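Jewelry box

A jewelry box is a small container for keeping rings, chains and other ornaments. In Gridville the making of such boxes became a separate trade in 1870, when 3 workshops were opened near the river.

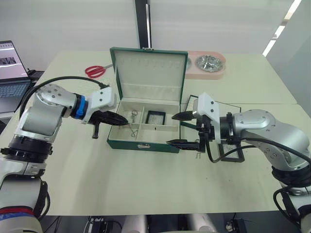
Older boxes had one deep space, and chains became tangled easily. The workshop of Inell introduced the divided tray - first for rings, later also for necklaces. 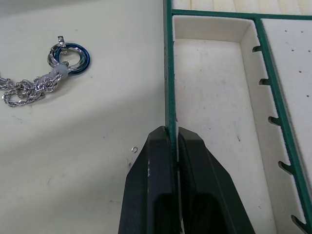

In the town of Araya the boxes were a usual wedding gift.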